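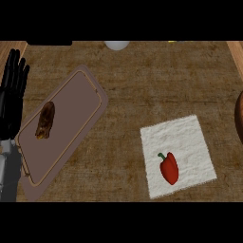

Issue 14

The Long Table

Reading time: 10 minutes

Eirini Galanis had the arm's base bolted down by four and the forearm cabled by six. The bench at Disgate was shared, so she labelled everything with masking tape, including the screws she intended to throw away.

Bent Kvaran sat at the other end with the laptop. He had built the table in Clodo first, before there was any arm to put beside it. The model had a brown top with pale wood at the corners, a mauve board, a white towel and a red pepper. On the board lay the brown thing.

"What is it?" Eirini asked.

"Food."

"What food?"

"The file is called item." He rotated nothing and changed nothing. "It has a mass and a friction value."

She tightened the wrist clamp. The real hand had a fault in the second finger, a tendon that slipped under load, and she had taken it apart on Thursday and again that morning. In the model the second finger was perfect. She had asked him to put the fault in. He had said he would need it as a number.

"I can give you the slip at three loads," she said.

"Give me five."

She hung weights from the fingertip with fishing line and read the dial gauge aloud. He typed. The heater in the corner clicked on and off. Between the fourth weight and the fifth the tendon let go altogether, and the finger lay flat against its neighbour.

"Is that a reading?" he said.

"Put it down as one."
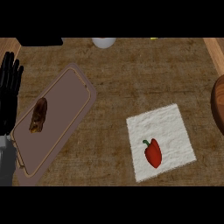 Render: B. Kvaran / Clodo

He reset the table. The hand stood open beside the board, black fingers up, the towel and the pepper away to the right. He had set the batch to 1,000 trials and told it to keep the log and discard the pictures, apart from the stills he wanted for the newsletter.

"My mother's table had a bowl at that end," Eirini said. She was looking at the brown curve by the right-hand rail.

"It came with the kitchen set."

"I know it did."

He waited to see if there was more, then started the batch. The fan in the laptop rose in pitch. She cut a new length of tendon, crimped one end, measured it against the old one and found the old one longer by the width of the crimp.

"It stretched," she said.

"By how much?"

She put the two lengths side by side on the bench and went to find the callipers.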